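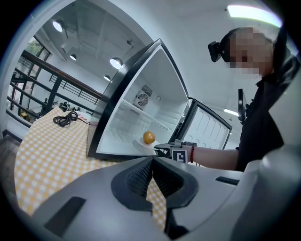

The small refrigerator, door open, with an orange on the lower floor.

NOTICE OF DETERMINATION
Pelter Mutual Health Plan, Office of Member Appeals
14/06/2026

Dear Ms. Yu:

The Office has completed its review of your appeal concerning insulin dispensed in December. The claim was denied under Section 16, which excludes supplies obtained outside the service area. The pharmacy in Stonum lies 11 miles beyond the boundary. The amount in dispute is $670.

You stated that the Himero pharmacy had closed and that your mother had one dose remaining. The Office accepts this statement. It has no bearing on the boundary.

The denial is upheld.

Hongjun Yan read the letter twice before signing. He had signed 80 of them since Friday, and the wording did not vary. Attached to the file was a page in blue ink, which the rules classed as supplementary and did not require him to read.

"My mother asks that I thank you for your time," Yanling Yu had written. "She worked in the billing office at Amissah for most of her life and says the person who signs is seldom the person who decides. She would like to know whether you are permitted to telephone."

He consulted the manual. Reviewers were permitted to telephone a member in order to correct an error of fact. He looked for one through the lunch hour — the date, the dosage, the spelling of the street — and found that the service area map on file had been replaced in the fall.

He laid the letter aside, unsigned, and dialed. A woman answered in a careful voice and asked which office was calling.

"Appeals," he said. "I have a question about a map."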